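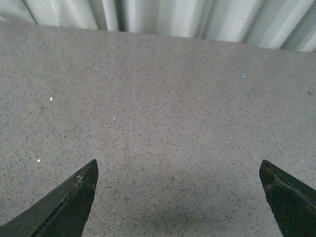
Figura 2.1. Superficie gris moteada y tela clara con pliegues.

Capítulo 2
La mesa, la tela y los objetos sencillos

En el capítulo anterior hemos trabajado con la línea y con el papel solo. Ahora pasamos a dibujar lo que está delante de nosotros, y empezamos por la parte que el estudiante suele dejar para el final: la mesa y el fondo. Quien dibuja primero el objeto y después busca dónde apoyarlo encuentra muchas veces que el objeto flota.

Una mesa se entiende por su borde lejano. En el cuaderno de taller de Cárdenas, que usamos en este curso, se pide trazar ese borde antes que nada y comprobar su inclinación con el lápiz extendido. Casi nunca es del todo horizontal. En la figura 2.1 queda un poco más alto a la izquierda y baja hacia la derecha, y esta diferencia pequeña ya nos dice desde dónde se mira.

El segundo problema es la textura. Una superficie con motas finas no se dibuja mota por mota. Se aplica primero un gris medio, parejo, y se añaden después puntos irregulares en una zona limitada, la más próxima al observador. El ojo completa el resto. Para este trabajo conviene el papel Sultgate de grano fino o cualquier otro parecido; el papel muy rugoso tiene su propia textura y las dos se confunden.

2.1 Brillos sobre un plano gris 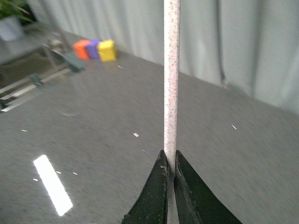 El brillo de una lámpara sobre la mesa tiene forma y tiene límites. Se reserva desde el principio, dejando el papel en blanco, y el gris se lleva hasta su contorno. Los destellos pequeños se pueden sacar al final con la punta de la goma. Si todos reciben la misma fuerza, el plano pierde su calma y parece mojado o rayado, por eso se elige uno como principal.

Los cuerpos de color que descansan lejos ayudan a medir la profundidad. Un cubo naranja, uno morado y uno amarillo, puestos en fila, tienen valores muy distintos: el amarillo es casi tan claro como el papel y el morado es el más oscuro de los tres. El estudiante debe traducir primero estos valores al gris y solamente después tomar los lápices de color.

Ejercicio 1. Coloque tres cubos en fila y dibújelos en gris durante 23 minutos.
Ejercicio 2. Repita el dibujo con una sola lámpara, colocada a su izquierda. 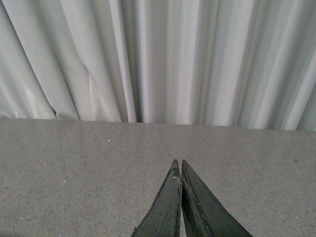 2.2 Los pliegues de la tela

La tela que cuelga se construye con crestas claras y valles de sombra. Busque el valle más oscuro y dibújelo primero; los otros se comparan con él. Los pliegues anchos admiten una transición lenta, mientras que los estrechos y juntos piden un cambio más seco. Cuide también el lugar donde la tela llega a la mesa: una banda de sombra débil es suficiente para unir las dos cosas.

2.3 Un recipiente y una vara
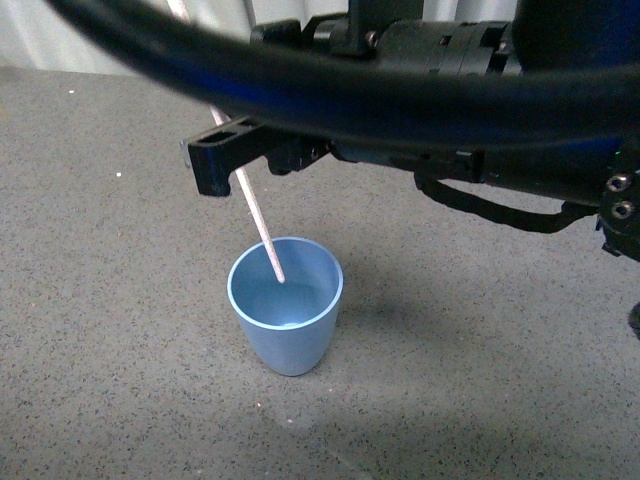 Un vaso cónico, más ancho en la boca que en la base, se empieza por su eje vertical. Sobre este eje se traza la elipse de la boca y otra, más pequeña, para la base. El borde de un vaso de color azul claro suele ser un poco más luminoso que la pared, y el interior se dibuja con el mismo azul, rebajado hacia el fondo.

La vara inclinada añade una diagonal.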